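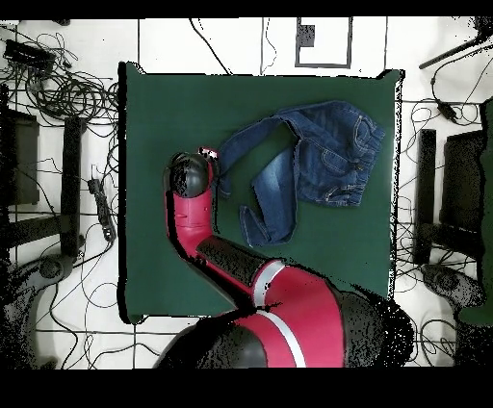 Notebook, October, Saturday, written up after everyone went home

Open day at Kernosstead. I promised myself I would get this down before supper while I still remember it, so forgive the rambling, whoever reads it next.

Doors at 10, and we had the first visitors standing in the hall before I had my coat off. They came in groups, a new one every half hour, and I think the size was right. Last spring we let people drift in as they liked and the ones at the back saw nothing but shoulders. The bus from Raristhorpe was late, so the second group and the third got folded together, and that one was a squeeze, but a very good-humored one.

We ran the jeans. I know we went back and forth on this all week (Ermanno wanted the dish towels, which are safe and look nice every time) but I am so glad we stuck with it. Everybody has fought with a pair of jeans! You lay them out on the green cloth half folded over themselves, people look at the arm, they look at the jeans, and they already have an opinion. With towels they just nod politely.

The routine was the Serra build from Thursday's branch, with no changes except the slower approach speed. It goes for a cuff first, then brings that leg over to the other one, then the waistband comes down. I kept a tally on the back of the sign-in sheet: 7 full runs, 5 of them finished to something I would put in a drawer. The other two both went wrong at the same step, with the cuff slipping out of the fingers partway over. Same thing we saw in the week. I would like to try closing a little farther in from the hem, past the folded edge, and see if it holds better. Somebody please remind me on the next bench day, I have a terrible memory for my own good ideas.

The funny part is that the group with the first slip was the happiest of the lot. A lady who used to do alterations told me it was pinching in the wrong place, and she showed me on her own sleeve how she would take hold of a heavy hem, thumb underneath and well in. I wrote it down. It is more or less what I had been thinking, but she got there in one look and I needed a week.

Questions I was asked more than once, for next time's handout:
Can it do a fitted sheet. (No, and neither can I.)
Does it know they are jeans. I gave a long answer to this and I could see I was losing them. Need a short one.
What happens if you put your hand in the way. I showed them the stop button and then let a few of them press it, which was the hit of the morning with the under-tens.
How much does it cost. I sent those to Ermanno.

Two people from Draltus stayed through to the end and watched three runs in a row without saying much. Then they asked very sensible things about how long a run takes. With the slower approach it is 60 seconds to the first fold, which feels like forever when you are the one standing there talking. I filled the time with the story of the sock trial. May need a second story.

To do:
Put the approach speed back before anybody runs timing tests, and log it.
Try the deeper grasp on the cuff, 6 tries each leg, left and right written down separately.
Type up the sign-in sheet, I can barely read the top half.
Thank-you note to Ermanno Farina for the cake, and for doing the money questions.

Voice nearly gone. Tea now, and the clips can wait for Monday.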